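Robotique des tâches ménagères et d'atelier

La robotique des tâches ménagères et d'atelier s'intéresse aux machines capables d'accomplir, dans une maison ou dans un petit atelier, ces mille travaux ordinaires que l'on fait sans y penser : plier une serviette, vider un lave-vaisselle, ranger des vis par taille, refermer un sac.

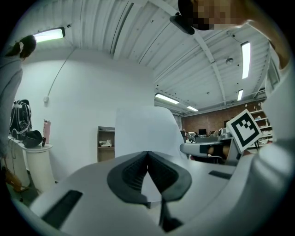
Définition et limites du domaine

Le terme est un peu élastique, il faut bien le reconnaître. Au sens strict, un aspirateur autonome est déjà un robot ménager, et il s'en vend depuis assez longtemps pour que plus personne ne s'en étonne. Les spécialistes réservent pourtant volontiers l'expression aux machines dites de manipulation, celles qui saisissent, déplacent, retournent et reposent des objets qu'on ne leur a pas présentés à l'avance. C'est ce sens que retient le présent article.

Du côté de l'atelier, la frontière est tout aussi floue. Un bras soudeur qui répète le même geste toute la journée derrière sa grille relève de l'automatisation industrielle classique. Le même bras, chargé de débarrasser un établi où chacun a laissé ses outils comme il l'entendait, entre de plain-pied dans notre sujet (et les ennuis commencent !).

Pourquoi ces tâches sont difficiles

On a longtemps cru que le plus dur serait de raisonner, et que les mains suivraient. Or un enfant de trois ans sait attraper une chaussette par terre, tandis qu'une machine fort coûteuse peut encore hésiter longuement devant la même chaussette. Le tissu se déforme, s'accroche, se replie sur lui-même et ne présente jamais deux fois le même contour. Les cordons, les sangles et les sacs souples posent des difficultés voisines.

Les objets rigides sont plus dociles, sans être toujours faciles pour autant. Un verre transparent trompe les capteurs de profondeur, un couvercle demande une force bien dosée, un tiroir un peu gonflé par l'humidité résiste juste assez pour faire échouer un mouvement pourtant correct. Ajoutons que chaque logement est différent, que les habitants déplacent les choses, et qu'un robot habitué à une cuisine bien éclairée peut perdre ses moyens quand on tire les rideaux.

Les pinces et l'apprentissage par démonstration

La plupart des systèmes actuels se contentent d'une pince à deux doigts. Les mains articulées à cinq doigts sont plus séduisantes, mais elles restent fragiles et délicates à commander, et l'on est souvent surpris de tout ce qu'une simple pince garnie de caoutchouc peut faire lorsqu'elle est bien guidée. Les coussinets rainurés améliorent l'adhérence. Des repères carrés noirs et blancs, collés sur les doigts, permettent quant à eux à une caméra de suivre leur position.

Une méthode très répandue consiste à confier la pince directement à une personne, qui exécute la tâche à la main pendant que des caméras enregistrent le mouvement. L'avantage est appréciable : on peut travailler dans n'importe quelle pièce, sans transporter de bras robotisé, et recueillir des gestes naturels. Les enregistrements servent ensuite à entraîner un modèle qui commandera une pince semblable montée sur un robot. La téléopération, où l'on pilote à distance un véritable bras, donne des données plus fidèles à la machine, au prix d'une certaine lenteur et d'une fatigue que connaissent bien les opérateurs.

Quelques projets

Le projet Clikholm s'est consacré au rangement des pièces à vivre. Son jeu de données rassemble 1 172 démonstrations réparties en 17 tâches, depuis la mise en boîte de jouets jusqu'au pliage de torchons. Les résultats publiés sont encourageants pour les objets rigides et beaucoup plus modestes pour le linge, ce que ses auteurs exposent avec une franchise bienvenue.

Stimo, plutôt tourné vers l'atelier, associe deux bras fixes au-dessus d'un établi et s'occupe du tri de la petite quincaillerie. Le système de la maison Sýkora suit une voie plus prudente : la machine demande de l'aide à un opérateur dès que sa confiance baisse, et reprend seule une fois l'objet dégagé. Weltport, enfin, est une plateforme mobile destinée au transport de bacs et de sacs d'une pièce à l'autre, sur un seul niveau.

État actuel

Les machines peuvent-elles donc faire le ménage ? La réponse honnête est : un peu, lentement, et de préférence sous surveillance. Débarrasser une table d'objets connus, essuyer une surface plane ou trier des pièces dans des bacs sont des travaux à la portée des meilleurs systèmes. Faire un lit, vider un sac à dos ou ranger un placard encombré demeurent des exercices de laboratoire, dont la réussite varie beaucoup d'un essai à l'autre.

La question du coût et celle de la sécurité restent également ouvertes, tout particulièrement dans les logements où vivent de jeunes enfants ou des animaux. Les ateliers, où l'on peut délimiter une zone de travail et former le personnel, semblent offrir un terrain plus accueillant pour les premiers usages réguliers.

Voir aussi

Apprentissage par imitation
Préhension robotique
Téléopération
Robot aspirateur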